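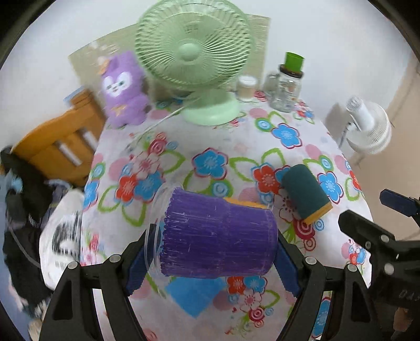
Plavelcombe Community House is updating its guidance on the shared tea table. The notes in this thread apply from September. (1/7)

Cups and mugs are to be washed, dried and returned to the table after use. Plastic cups may be stored upside down on top of a closed jar. Glass mugs should stand directly on the tablecloth, well back from the edge. (2/7)

Sponges and cloths are kept for cups and jars only. Please do not use them on the floor or on shoes. A scouring sponge can scratch clear plastic, so use the soft side on lids. (3/7)

The floral tablecloth is laundered every 20 days. Spills should be blotted with a cloth at the time - please do not leave them for the next group. (4/7)

Desk and pedestal fans may be used whenever the room is occupied. Switch them off when leaving, and keep cords clear of cups and water. (5/7)

Coats and other clothing should go on the hooks in the hall. Soft toys are welcome on the table but are to be moved before food is served. Items left behind are held at the front desk for 24 days. (6/7)

Questions about the tea table may be directed to Şükran Kırmızıgül at the front desk. Printed copies of these notes are available in English and Turkish. (7/7)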